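Please Let Me Keep the Old Version

May 31, 2020
By Mahfuz Dewan

For 8 years I have used the same app for my notes. It is called Kaso, and it is made by a small company, Korstead. Last month it was updated during the night, and in the morning my folders were replaced by "spaces." I did not ask for spaces.

I understand that developers must change things. They have to pay salaries, and a new design brings new customers. But a phone app is also a tool in the hand of a person, and the hand remembers where the button was. I have more than 2,000 notes, and for two weeks I was searching in them like a guest in a foreign kitchen.
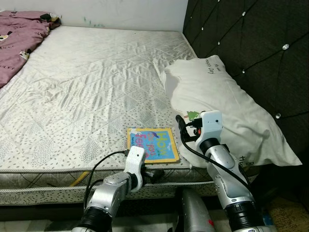 My colleague Pierina Fabbri does not agree with me. She says that people complain for 40 days and then they forget. Maybe she is right about the people, but I still do not like this way of thinking about customers.

What I want is small. Before a big update, show me one screen with the changes, and give me the possibility to wait until I have a free evening. Korstead already does this on the desktop, where the old layout stays in the settings until the next major version. I wrote to them in April to ask for the same on the phone, and I am still waiting for the answer.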